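Istudow 도움말 > 작업장 안내서 > 4장. 손 그리퍼로 용기 작업 가르치기

2019년 10월 7일
글: Paula Bratu

4.3 뚜껑 있는 용기의 시연 기록

이 절은 Porkum 포장실에서 일하시는 분들을 위해 썼습니다. 8월부터 용기를 닫는 일의 일부를 Avram 셀이 맡고 있습니다. 셀은 여러분의 시연을 보고 배우기 때문에, 손의 순서가 매번 같아야 합니다.

시작하기 전에

1. 작업대를 마른 천으로 닦습니다.
2. 양손에 그리퍼를 하나씩 잡습니다. 손잡이를 너무 세게 쥐지 마십시오. 오래 하면 손목이 아픕니다.
3. 화면에서 용기 번호를 고릅니다. 둥근 유리 용기는 27번입니다.

주의: 용기 번호가 틀리면 그 시연은 나중에 고칠 수 없습니다. 지우고 다시 하십시오.

시연하기

4. 용기를 작업대 가운데에 놓습니다.
5. 한쪽 그리퍼로 용기의 옆을 받칩니다. 유리는 미끄러우니 천천히 다가갑니다.
6. 다른 쪽 그리퍼의 끝으로 잠금 날개를 하나씩 내립니다. 순서는 항상 시계 방향입니다.
7. 모든 날개를 내린 다음, 두 그리퍼를 벌리고 2초 동안 멈춥니다. 그 후에 저장을 누릅니다.

주의: 날개가 잘 안 내려가면 힘으로 누르지 마십시오. 뚜껑을 다시 맞추고 4번부터 시작합니다.

참고: 한 교대에 시연 290개를 채울 필요는 없습니다. 그 숫자는 반 전체의 목표이고, 한 사람의 목표가 아닙니다.

손가락 패드 관리

패드는 쓰면서 닳는 부품입니다. 가장자리가 풀리거나 표면이 벗겨지면 교대가 끝날 때 점검표에 적습니다. 교체 부품은 431번 서랍에 있습니다.

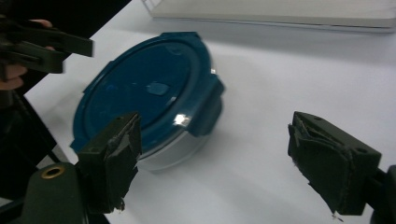 교체는 정비 담당이 합니다만, 언제 교체할지는 그리퍼를 쓰는 분이 제일 먼저 압니다. 그래서 점검표에 작업자의 의견을 쓰는 칸을 새로 만들었습니다. 짧게 써도 괜찮습니다.

일이 어떻게 바뀌는가

전에는 한 사람이 교대 내내 뚜껑을 닫았습니다. 지금은 오전에 시연을 하고, 오후에는 셀이 닫은 용기를 검사합니다. 시연 시간도 근무 시간으로 계산합니다. 속도가 느리다고 평가가 내려가지 않습니다. Fostwood 작업장에서 온 분은 용기 번호표가 다르니, 첫날에 반장에게 새 표를 받으십시오.

댓글 3

포장2반: 왼손잡이는 6번을 반대 방향으로 해도 되나요? 시계 방향이 좀 불편합니다.

Paula Bratu: 방향은 그대로 두고, 받치는 손만 바꾸시면 됩니다. 이 내용은 다음 판에 넣겠습니다.

야간조: 손목 아픈 건 확실히 줄었는데 검사할 때 눈이 피곤합니다. 오후 검사 중간에 쉬는 시간을 넣어 주세요.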